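ギャラリー:カリムリム館 1階ホールと休憩コーナー

7月に使い始めた1階まわりの写真をまとめました。建物はもと家具問屋の展示場で、ケセッティ設計室が改修を担当しています。1階の広さは149平米。午前中は打ち合わせや読書に、午後は展示の準備に使われることが多い場所です。

休憩コーナーの家具は、前の事務所から持ってきたものと新しく買ったものが混ざっています。テーブルは壁から離して斜めに置くことにしました。壁に沿わせるより人が回り込みやすく、奥の席にも座りやすいためです。選んだのはタイネケ・スティーヴンスさんで、天板の色は最後まで迷ったそうです。
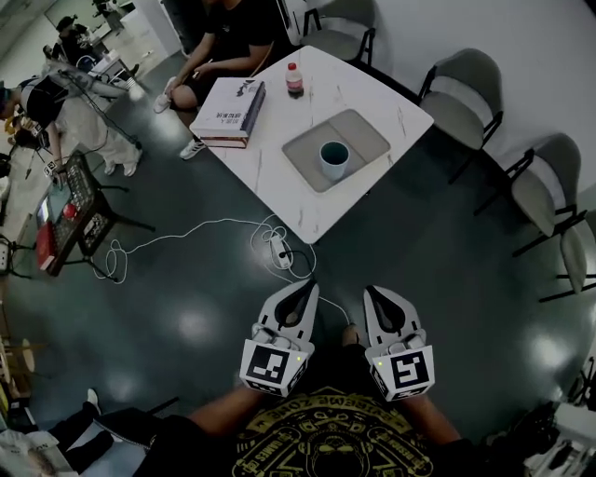 大理石風の模様が入った白いテーブル。トレーに水色のカップ、左に本とコーラ色の飲み物。右の壁沿いにグレーの椅子。

床は濃い緑です。改修前の色見本では黒に近いものも候補でしたが、壁が白いので少し色味のあるほうに決まりました。つやがあるため、砂が落ちていると目立ちます。掃除は朝8時半に一度、モップは乾いたものを使っています。

本は館内で読むだけなら手続きはいりません。持ち出すときは受付のノートに書名と名前を書いてください。貸し出しは5冊まで。受付の棚には現在48冊あり、建築と工芸のものが中心です。寄贈はキーガン・スタッブスさんが窓口になっています。

ホールのほうは天井が高く、声がよく響きます。少人数の話し合いなら休憩コーナーのほうが向いています。
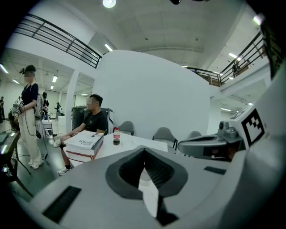
上の階の通路には黒い手すりがついています。改修のとき、塗り直すか白に変えるかで意見が分かれ、黒のまま残しました。曲面の壁も白で統一したので、線がはっきり見えて結果としてはよかったと思います。壁の曲面に直接テープを貼るのは避けてください。掲示物は受付で可動パネルを借りられます。

展示の設営で上の階を使う場合は、前日までに受付へ連絡をお願いします。2階の平面図はタイナー・マリーニョさんが描き直しているところで、できあがったらこのページに追加します。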